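Mabula Neighbors Help Board
Home and Household > Cleaning and Laundry

How do I get yellowed storage boxes and shelves white again without ruining the finish?

Posted by porchlight_dee in October
4 replies hidden, 3 shown, sorted by most helpful

Hello everybody, I hope this is the right section, and I'm sorry in advance because I do tend to go on.

My aunt moved into a smaller place this fall and very kindly passed along a whole lot of white things from her sewing room. There are big flat lidded boxes (the kind you slide under a bed), two little shelf units with a painted finish, and a plastic drawer tower that she kept patterns in for as long as I can remember. I love all of it and I want to use it in my own craft corner. The trouble is that none of it is really white anymore. The drawer tower is the worst, it has gone the color of old piano keys on the side that faced the window. The shelves are more of a gray with some sticky patches where I think there used to be shelf paper. The boxes are mostly just grubby, with pencil marks and a few rings where somebody set down a mug.

So far I have tried plain dish soap and warm water on one of the boxes, and it helped some. Then I got impatient and went at a pencil mark with the green side of a kitchen sponge, and now there is a dull patch that I can see every time I walk past. I could cry. I have 60 dollars set aside for the whole craft corner, paint and hooks and everything, so I would like to avoid buying a shelf full of special products if I can.

What I'd love to know:

Is the yellow on the plastic something that washes off, or is it in there for good?

What do you use on sticky residue that won't lift painted wood?

Can a dull patch be brought back, or should I just put a pretty label over it?

My neighbor swears by bleach for everything but she also swears by bleach for her tomatoes, so I thought I'd ask around first. Thank you so much to anyone who takes the time!

Faraji Rotich
Member, Household section
Marked as helpful by the original poster

Hi Dee, what a nice thing to inherit, and please don't be too hard on yourself over the green sponge. I did exactly the same thing to a white refrigerator door in my first apartment and lived with the evidence for years.

I've cleaned up a fair amount of secondhand furniture, mostly for my kids as they moved out one after another, so let me go through your pile in the order I would tackle it.

Start with the boxes. You don't say whether they are plastic or coated cardboard, and it matters quite a bit. If you press a thumb on the inside of the lid and it feels at all papery, keep water well away from the seams. Wring the cloth out until it's barely damp, work on a small area, and dry it with a towel as you go. If they are solid plastic you can be much more generous, and I would take them outside or into the bathtub and wash them whole, inside and out. A drop or two of dish soap is plenty. People use far too much and then spend the afternoon trying to rinse it off, and whatever doesn't rinse off collects dust and you are right back where you began.

For the pencil marks, try a plain white eraser before anything wet. I mean the soft kind from the school supplies aisle. It takes graphite off most smooth surfaces with no fuss at all. Mug rings usually come up with a paste of baking soda and water, but go lightly and use your fingertip or a soft cloth, since baking soda is still a little gritty and can dull a shiny surface if you lean on it.

Then work at a table if you can, with the light coming in low from one side. My wife laughs at me for carrying everything over to the same round table by the window, but you see the streaks so much better there than you do on the floor, and your knees will thank you. 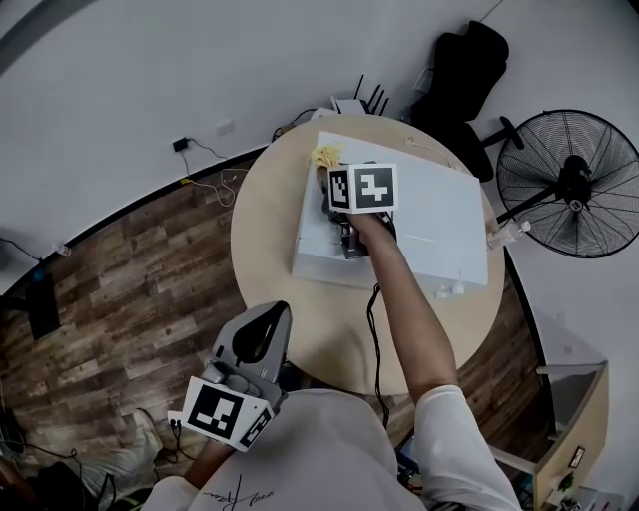 Big white box on the round table, a bit of yellow at one corner.

As for the drawer tower, I'm afraid I have less cheerful news. If the yellow is only on the side that faced the window, it is most likely the plastic itself that has changed, from the sun, and soap won't touch that. There is a test you can do. Wipe a patch on the yellow side with rubbing alcohol on a cotton ball. If the cotton comes away brown or yellow, some of what you see is grime (or smoke, if anybody ever smoked in that room) and you can keep going. If the cotton stays clean, the color is in the plastic.

Once you know it's in the plastic you have three options as I see them. You can turn that side to the wall, and for a drawer tower in a corner I think this is a perfectly respectable solution. You can paint it, with a spray paint made for plastic, after a good wash and a light sanding. Or you can try the peroxide treatment that the old computer people use, where you brush on the thick cream from a beauty supply store, wrap the piece in plastic wrap and set it out in the sun. I have done that one time, on a radio. It came out paler but blotchy, and it has since gone yellow again. If you do try it, wear gloves and something over your eyes, and please don't mix the peroxide with anything else.

The shelves are the part I'd enjoy most. For the leftover shelf paper glue, warm it with a hair dryer on the low setting and push it along with the edge of an old plastic card. It rolls up into little balls like rubber cement. What's left behind comes off with cooking oil, believe it or not. Rub in a bit of vegetable oil, let it sit while you have a cup of coffee, and wipe. Follow up with soapy water or you'll have a greasy shelf. I would stay away from nail polish remover and from anything sold as a stripper, because painted wood of that age can let go all at once, and then you have a refinishing project on your hands.

One more thing on the shelves, and this is the serious one. If they are truly old, and by that I mean from before the late seventies, the paint could have lead in it. Don't sand them until you've checked. The hardware store can point you to a test.

Your dull patch: on plastic, a dab of white non-gel toothpaste on a soft cloth, small circles, very light, will sometimes bring up a little shine. It won't vanish but it may stop catching your eye every time. On painted wood I would use a little clear paste wax. And if neither one works, then a pretty label sounds lovely to me!

I'm usually on here in the evenings after 8 if you get stuck partway through. I'd love to hear how the craft corner turns out.

SallyInTheSticks
New member

magic eraser!! i use them on everything, my front door, the kids' sneakers, the tub. just don't press hard. the store brand ones work the same as the name brand and you get way more in the bag

grandpa_wes
Regular, Household and Garden sections

I'll agree with most of what Faraji wrote, especially the eraser for pencil marks, which is how we always did the drafting tables at work. I want to put in a word of caution about the reply above mine, though, and I mean it kindly. Those melamine foam sponges are a very fine abrasive. They're wonderful on a bathtub. On a glossy box or a painted shelf they can leave you with another dull patch just like the one you already have, only bigger, and it doesn't show until everything is dry. If you want to use one, try it on the underside first and give it a day.

On the bleach, I'd tell your neighbor thank you and leave it in the laundry room. It can make some plastics go even more yellow, which seems backward, but I watched it happen to a set of patio chairs that my late sister was very proud of. And never use it in the same session as vinegar or ammonia. The fumes are dangerous, and plenty of window cleaners have ammonia in them without making much of a fuss over it on the label.

Now, for the painting idea. You mentioned 60 dollars for everything, and I think you can do it with room to spare. When I redid a drawer tower much like yours for my granddaughter, I spent the most on the paint and almost nothing on the rest. Two light coats, and then a third the next morning where I had missed the corners. Take the drawers out first and number them on the bottom with masking tape, because the ones in those towers are never quite the same size even when they look it. I didn't do that and I had a drawer that stuck until spring.

Use 200 grit paper or something close to it for the scuffing. All you want is to take the shine off so that the paint has something to hold on to. Wipe off the dust, let it dry completely, and spray outdoors with no wind if you have a choice about it. Keep the paint off the runners. If some gets on them anyway, rub a candle stub along the runner once it's dry and the drawer will slide fine.

For keeping things white afterward, I'd say a curtain does more good than any cleaner. Even a thin one takes a lot of the sun off. I hung a cheap panel over the window in my workshop, and the white cabinet under it has held its color a good deal better than its twin across the room.

As for the mug rings, if they are on coated cardboard they may have soaked in under the surface, and scrubbing will only fuzz it up. I have covered a few of those with leftover wallpaper and a glue stick, and I like them better than the plain ones.

Good luck with it, Dee, and tell your aunt she did a nice thing. Let the paint cure for a week before you load the drawers up with anything heavy, however dry it feels to your hand.

Related topics on this board:
Getting candle wax out of a wool rug
Old wallpaper paste on bedroom walls
Musty smell in a cedar chest
What size bins fit under a low bed frame?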